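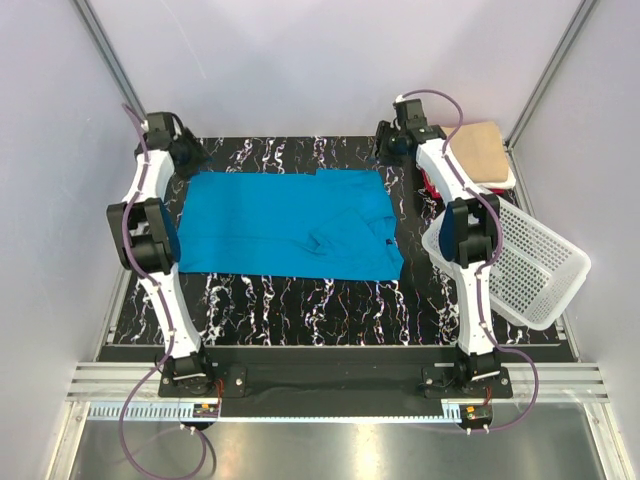 Notes from the Listening Room

Spring has finally come to Bristhorpe, and with it our little record society is opening the windows again and airing out the sleeves. Thank you to everyone who braved the rain for the March evening. We ran well past closing, the coffee gave out before the second side, and I don't think I heard a single complaint (well, one, about the coffee).

For those who couldn't make it, we spent the night with the old Gurnula field recordings, the ones made on a portable machine in church halls and front porches and, in one case, the back of a feed store. I had only ever known them from a worn cassette that a cousin dubbed for me when I was in school, and hearing them through the big speakers was like meeting somebody in person after years of letters. You can hear chairs. You can hear a dog, way off, during the slow guitar piece on side one, and somebody shushing it! The Dimine reissue keeps all of that in, bless them, and the bass strings have a growl that my poor cassette never let on about.

A few of you asked about the pressing. It comes as a double album with a 20-page booklet, and the tuning notes in the back are worth the time of anyone who plays. Most of the slide numbers are in open D, though the booklet makes a good case that two of them started out lower and were sped up a little in the transfer. I tried them both ways at home on my own guitar and I lean toward the lower, but my ear is not what it was, so please bring yours and argue with me.
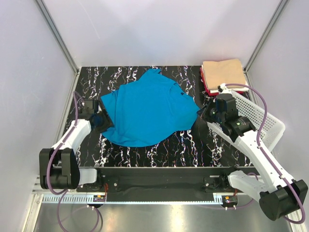 Our April evening will be given over to the Rivadeneira sessions, which some of you have been requesting since before we moved into this room. They were cut in one long night, and the band was plainly tired by the end of it, and I think the tiredness is half of why the last three songs are so lovely. We also have the society's shirts coming at long last, and the color we settled on is very near that turquoise blue, though I promise to hand yours over with fewer wrinkles in it. They're cotton, they run a bit large, and if you put your name on the sheet at the last meeting you're already down for one. If you didn't, write to me before the end of the month and I'll see what can be done.

The lending shelf has had a good winter too. We're up to 332 records now, from 305 when I last wrote, thanks mostly to one very generous box of gospel and jug band sides left to us by a member's family. A few of them are too scratched to lend but they still play, after a fashion, and I've put those in the crate under the window for anyone who would like to sit and listen here. Please do remember to sign things out. There's a Gurnula sampler that has been gone since the fall, and whoever has it is welcome to keep it another week or two, but I would dearly like to know it's safe.

Doors open at 7 and the needle goes down at half past. We have 60 chairs, so come early if you're particular about where you sit, and bring a cushion if you're particular about what you sit on. There will be more coffee this time.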